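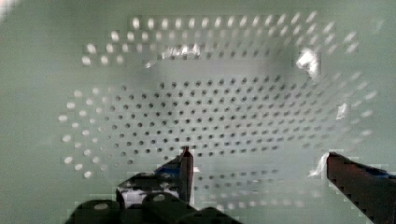
Perforated panel, staggered rows of holes

Last updated: March 15, 2023

Ticket 984 – Flenar scheduling app keeps double-booking the Basolov branch

OK so picking this back up, sorry for the gap! Same problem as before. Anastasia books a slot for a customer, it saves fine, and then the same slot shows as free on Joaquín's login, so he books it too. Two people turn up at 9:30 and I get to do the apologizing.

What I've tried so far:

Logged everyone out and back in. No change.

Cleared the cache on both front desk computers. It looked fixed for one whole morning – then it did it again right after lunch.

Turned off the calendar sync to our old Vrettos account. This one helped, I think? No double bookings on Monday or Tuesday. But now the reminder texts aren't going out, and we really need those.

Gert had a look at the export and says the bad bookings all have the time zone field blank (the good ones don't). I can send you the file if that's useful, it's 577 rows so I didn't want to paste it in.

Error when I turn sync back on: "500 – could not complete request." Second try usually goes through.

Can somebody tell me if I can fill in that time zone field in bulk? Doing it by hand would take me forever.

2 comments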